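Self-Releasing an EP: Report on a Student Recording Project
Submitted by Aníbal Marulanda and Vsevolod Nechyporuk, Music Production, second year 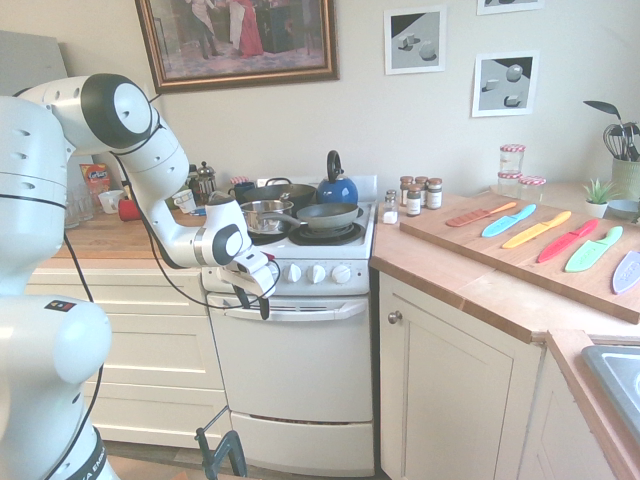 The project followed the heavy metal group Grevent from rehearsal to the release of its first EP, Nosari. The aim was to establish whether a small band could record, mix and publish its own music on a budget of 600 pounds.

Drums were recorded in the college live room over two sessions. Guitars and bass were tracked separately, and the vocals were added in January. The EP contains six songs. One of these, Jesta, was re-recorded after the first version proved too fast for the singer.

Mixing took about 80 hours, considerably more than had been planned. Most of the delay arose from poor labelling of the drum takes. Mastering was carried out by Havlíček, a small local studio, and accounted for the largest single cost.

The EP had been streamed 3000 times by the end of the assessment period. Sales of the cassette edition were lower than expected. The authors recommend that future groups agree a file naming system before the first session and book mastering at an earlier stage.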